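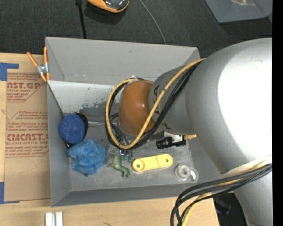 **Opening (slow down, let people settle)**

Good evening, and thank you all for coming out on a Wednesday! I'm Hạnh Chu, and I've been helping with the Khúc robotics club for 4 years now, long enough that the first students come back and correct my wiring. Our project this spring is called Guron, and the job is simple to say and very hard to do — reach into a bin of mixed-up stuff and pick out the one thing you were asked for. A green dinosaur is friendly to a robot, or so we thought, until the students started worrying about its legs and claws. The light blue bath pouf is a whole other conversation, all mesh and ruffles, and I could happily spend my entire talk on it (I won't, I promise).

**How the students work**

- 11 students this term, in pairs, plus Ngân Kiều, who floats between them and keeps the logbook
- Each pair writes down its guess before the arm moves. Please mention the arguments, they're the best part!
- Goal for March: 200 logged picks

**Cables — tell the Cladodau story**

At the Cladodau meet we lost a whole round to one snagged cable. Ever since, somebody traces every loop by hand before power goes on, yellow and black both, all the way to the wrist.

*(Pause for questions. If it's quiet, ask who has ever lost a sock behind a dryer.)*

**Next**

Ngân takes over with the scoring sheet and the Ruvberg visit.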